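By Shahnaz Saha
January

Last updated: 4:10 pm

Ásdís Ásgeirsdóttir makes her face balms in a converted sleepout behind her house in Karnell, and she had the kettle on before I'd found the gate. We'd planned on half an hour. I left well after lunch with oat crumbs down my jumper and a much better idea of why my winter skin behaves the way it does.

"People scrub when they're dry," she told me, pouring. "They feel the flakes and they want them gone, so they go at it, and then it's worse by Thursday and they're back on the phone to me!"

Her own label, Bunanine, started with a calendula balm she made for her neighbour Sunil Patwary, who has worked outdoors most of his life and had cheeks like sandpaper (his words, and he's happy for me to print them). Last year she sold 3,815 tins, nearly all at markets and through the little chemist on the main street.
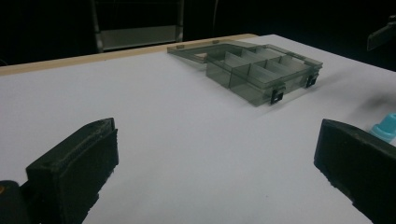

An open organiser box on the table.

The recipe has hardly changed. Beeswax, sunflower oil, calendula, and a bit of shea butter she was talked into by Aminu Okafor, who taught the evening course where she learnt to make soap. "I argued with him for weeks," she said. "I thought it would be greasy. Well, I was wrong, and he still brings it up."

I asked what she'd say to somebody with a bathroom shelf full of half-used jars, meaning me. She laughed and said to pick one plain moisturiser, put it on while the skin's still damp, and give it a month. Perfume is the thing she'd drop first. Her lavender balm went after some 70 customers told her they'd rather have it plain, and she hasn't missed it, though she did love the colour.

A hand cream is next, once she's happy with the lid.

Recent stories
Habibur Marikar on shaving soap and patience
Is your cleanser too strong?
Clay masks for oily skin
Readers' favourite lip balms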